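Subject: Re: [semple-sourdough] Starter slow after a move

On August evenings, trinity.iwasaki wrote:

> Hi all, we moved to Brirnik last month and my starter has been sulking
> ever since. Same flour, same jar, same spot by the stove. It used to
> double by lunchtime and now it barely makes it by supper. Is it the
> water? Should I give up and start a new one?
>
> Trinity

Oh please don't start a new one! Mine did the very same thing when I left Prareo (I moaned about it on this list for weeks, some of you will remember) and it came back fine.

I'd look at the water first, but don't go buying bottles of the stuff. Fill a pitcher at bedtime and leave it on the counter with no lid until morning. That helps if your town uses plain chlorine. If they use chloramine it won't do a thing, so call the water office and ask which one it is. Mine picked up on the second ring and the lady there bakes too, so that was half my morning gone.

Then feed it more than you think. I was doing equal parts and it was just hungry. Now I keep back 30 grams of starter and give it 40 of water and 40 of flour, with a spoonful of rye in there if I have it. The Mostemum rye is the one I like, kind of coarse and smells like a barn in a good way. Twice a day for a week, and don't put it in the fridge in between, even if you get sick of looking at it.

Oh, and how warm is the new kitchen? Ours has a draft along the floor that I didn't notice until I set the jar down there one night like a dummy. It lives on top of the bookcase now and it's much happier.

On the loaf Dad asked about off-list: yes, I still do the long one, 16 hours from mixing to oven, and I still burn the bottom about half the time. A second baking sheet on the rack underneath helps. I'll type up the recipe once I find the card, it's in one of three boxes. 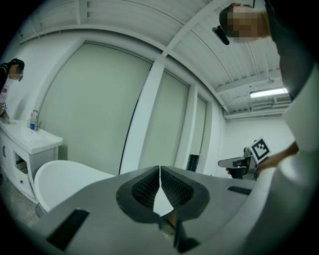 Anyway, Trinity, give it the week and write back with how it's doing, and if it's still flat I'll dry some of mine and mail it to you in an envelope.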